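What Is a Government Budget?

A budget is a plan for money. It lists the money coming in and the money going out. Families make budgets, and so do towns, states and countries.

Let's look at a made-up-sized town, small enough to add up easily. The town of Odalari gets $900 this month. Most of it comes from taxes, and the rest comes from fees, such as the price of a swimming pool ticket.

What is a tax?

A tax is money that people and businesses have to pay to the government. Some taxes come out of a worker's pay. Some are added to the price of things in a store. If you buy a $10 book and the sales tax is 6 percent, you pay $10.60. The store sends the extra 60 cents to the government.

Where does the money go?

Governments pay for things that many people share. Roads, schools, libraries, fire trucks and parks all cost money. So do the wages of teachers and firefighters.

Surplus and deficit

Odalari has $900. If it spends $500, it has $400 left over. Money left over is called a surplus. The town can save it or use it later.

The next town, Prallov, also gets $900, but it spends $1,000. It is short by $100. Being short like this is called a deficit. Prallov has to borrow the $100.

Debt

Deficit and debt sound alike, but they mean different things. A deficit is how much a government is short in one year or one month. Debt is everything it has borrowed and not paid back yet. If Prallov is short by $100 this month and $100 next month, its debt grows by $200.

Borrowing has a price, called interest. The lender gets back the money it lent and a bit more.
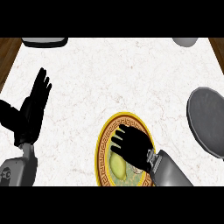 Governments often borrow more in hard times. When people lose their jobs, they earn less and pay less tax. At the same time, more families need help. Less money comes in and more goes out.

Who decides?

In many towns, the mayor or manager writes a first plan in October. The town council talks about it, changes parts of it and votes. People who live there can come to the meeting and speak.

Words to know

Budget: a plan for money
Surplus: money left over
Deficit: the amount a government is short
Debt: all the money still owed
Interest: the price of borrowing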